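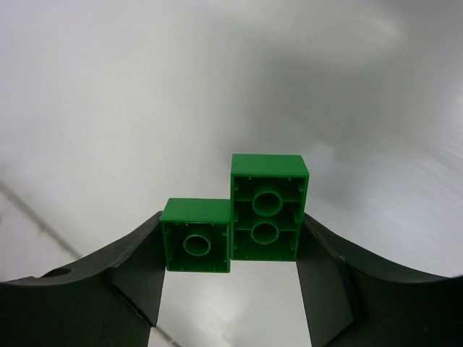
Dellel Big Brick Tub, green: three months on the table

I bought this tub for a child and have ended up with strong views on it myself, so what follows is a review by someone who should probably have been doing the washing up.

Dellel sell their bricks by colour, in tubs of 294, and the colour I got was green. I chose it because it was the one on offer. There is a mixed tub too, which holds 666 pieces and costs what you would expect, but I was not ready for that kind of commitment and neither was the vacuum cleaner.

The first thing I do with any off-brand brick is turn it over. The top of a brick is marketing. The underneath is where you find out what you have paid for, and Dellel do better there than I was braced for. The square 2x2 has its single round tube in the middle, with thin ribs coming in from the walls. The longer one has two tubes, with ribs running between them and the sides. It's all moulded in the same glossy green, and I have yet to find one in our tub with a tube missing or a wall gone wavy. My last budget set had several of both, and built a house that leaned like a man waiting for a bus.

Grip

Good, and slightly too good at first. Out of the tub the bricks went together with a proper click and came apart with a proper swear word. The small square ones are the worst, as there isn't much to get hold of, and I would not hand a pair of them to anyone under five and expect to be left in peace. After a few weeks of daily use they had eased. They still hold. A tower of the long ones survived being carried from the kitchen to the sitting room by somebody who was also carrying a cat.

They fit the Ukitz bricks we already had, more or less. Dellel on top of Ukitz is fine. Ukitz on top of Dellel is a bit loose, and you can feel it rock if you press a corner. I have no explanation for this and the leaflet doesn't offer one. If you are building a bridge, keep to one make for the part that matters.

Lining things up

My own test, which impressed no one in the house, is to hold two bricks side by side, hollow side out, and see whether the walls meet. Cheap bricks bulge. You get a sliver of daylight down the join, and ten bricks later your wall has a belly. The Dellel ones sit flat against each other all the way down. I tried this with a good handful of squares and longs, and the only bad one had a small burr on a corner, which I took off with a nail file.

This matters more than it sounds. Most of what gets built here is walls. There is a farm, apparently, but the farm is nine tenths wall, and all of it green, so from across the room it looks like a hedge with ambitions.

What you build on

No baseplate is included, and this is my main grumble. The picture on the lid shows a castle standing on something flat and studded, and the something is sold separately. We do without and build straight on to a table, which means the bottom row skates about until there is enough on top to weigh it down. A white surface is a good choice, for what it's worth, since green bricks show up on it beautifully. On our old dark rug they vanished until stepped on.

Whatever table you use, look at the joins before you start. Where two panels meet and one sits a little proud of the other, a long brick laid across the step will rock, and everything you put on it inherits the problem.

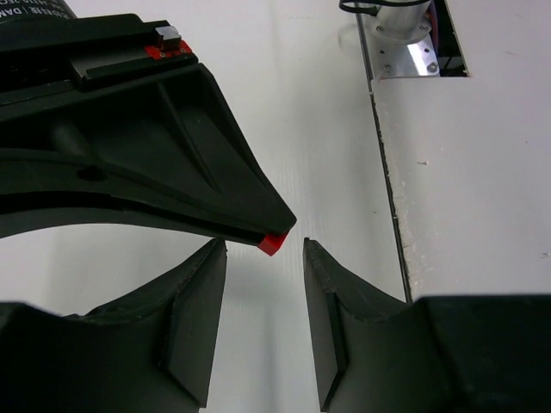 I lost most of a gatehouse that way before I thought to shift the whole thing a hand's width to the left. A thin sheet of card under the first row also helps, and stops the skating too.

Cleaning

Warm water, a drop of washing-up liquid, an old toothbrush for the insides. The tubes collect whatever you have been eating near them. Shake the bricks out and leave them hollow side down on a tea towel, or they will hold a small reservoir each and release it later on to your sleeve. The shine has held up so far. I put a few through the dishwasher in a mesh bag, against the advice on the leaflet, and they came out looking the same as the rest, though I've not risked it twice.

The tub

Adequate. The lid fits if you press all four corners in the right order, which I have now learned. The handle is thin and digs in when the tub is full. I moved our lot into an old biscuit tin, and the tub now lives under the sink holding cloths, a job it does very well.

The alternatives

Isside make a softer, matt brick that is kinder on the fingers and much easier to pull apart. It is also easier to knock apart, so pick your poison. Theirs come in a drawstring bag that opens out into a mat, and I'm still envious of that. Leclerc do wooden ones, handsome things, which don't click together at all and are therefore blocks, whatever the shop calls them.

Would I buy it again

Yes, in another colour. The bricks are better than the box, the box is better than the leaflet, and at 90 percent of the size of our ambitions the tub runs out just before the roof goes on. Long ones go first. If Dellel would sell a bag of those by themselves I'd have it, and if they put a baseplate in with it I might stop complaining for a week or so.

Four stars. The missing one is for the lid.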